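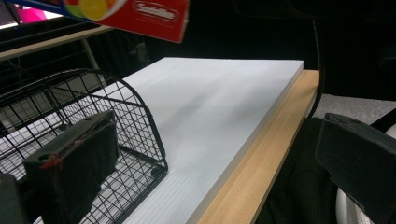

By Jaanus Kļaviņa
Household Notes, Bernville Residents' Newsletter
2021-02-15

I have been writing this column long enough to have covered gutters, moths and the correct way to store a fitted sheet (there isn't one, move on). So it was only a matter of time before we arrived at plastic food wrap, and where a grown adult ought to keep it.

My own position for most of my life was the third drawer. You know the third drawer. The first is cutlery, the second is the things that stir and flip, and the third is a sort of retirement village for takeaway menus, birthday candles and the turkey baster. Ours also held the food wrap, the foil, the baking paper and a roll of freezer bags, all long boxes, all lying on top of each other like commuters. To get at the wrap you lifted out the foil. To get at the foil you lifted out the wrap. The drawer jammed every time, always on the same corner of the same box, and over the years that corner had gone soft and furry like the ear of an old teddy.

Last November it jammed shut with half a pavlova on the bench and visitors in the hall, and I said something my mother-in-law has been kind enough not to repeat.

The new arrangement is a shelf. It's a plain one with a light wooden edge, and on top of the wood goes a flat white board, on top of that a black wire basket, and beside the basket whatever won't fit in the basket. I put off the board for ages because it seemed like the kind of thing people do in magazines. Then I had to get spilled icing sugar out of bare timber with a toothpick, and my views matured. A board you can slide out and wipe. I got mine as an offcut from Šimkus, the shop behind the post office, where they'll trim it for you if you bring proper measurements. I brought a piece of string with a knot in it. They were very decent about that.

The wire basket is the part I'd defend in court. Anything with solid sides becomes a third drawer within a month, because you can't see what you've done in there. Wire keeps you honest and lets the crumbs through, onto the board, where you can pretend they're someone else's. Mine came from Tarkeck and has outlived two kettles. Get one with a squarish mesh if you can. The wide-slat kind lets small packets post themselves out the side.

Now, the box. Food wrap comes in a carton apparently designed by somebody who had only ever heard kitchens described over the phone. It's too long for the basket and too light to stay put, and it has a cutting edge that ignores plastic but is very keen on knuckles. The better ones have little push-in tabs at each end to hold the roll in place. I went 2000 dinners, at a conservative guess, without knowing about the tabs. If yours has them, push them in tonight and come and find me at the Flasano, where I'll accept a flat white.
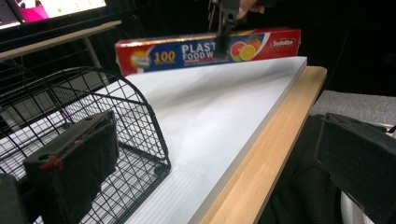
Food wrap to the back, basket to the side. The citrus on the box is a serving suggestion, I assume.

My rule is that the long boxes lie flat along the back and the basket takes the small stuff: pegs, ties, elastic bands, the lids of containers that no longer live with us. Don't stand the wrap on its end. It looks tidy and European for an afternoon and then it goes over, usually into something with gravy.

One household, one box of wrap. I mean this. When we cleared out the drawer there were several on the go, each abandoned at the point where the end of the roll had welded itself to the roll. The cure is a bit of sticky tape dabbed along until it catches the edge. A reader also swears by keeping the whole thing in the freezer. I tried it for a week and mostly found that I'm not willing to walk to the freezer.

I should admit that the drawer still exists. It opens beautifully now, all the way, 365 days a year, and the family has responded by putting batteries in it. There's a bicycle pump in there too. I haven't asked.

Plenty of you wrote about beeswax wraps after the last column, and yes, we have some, and yes, they smell faintly of the cheese before last. They get their own go next issue, along with the letter about dishcloths, which ran to four pages and had a diagram. Anyone with strong feelings about where the foil goes can leave a note in the box by the front desk.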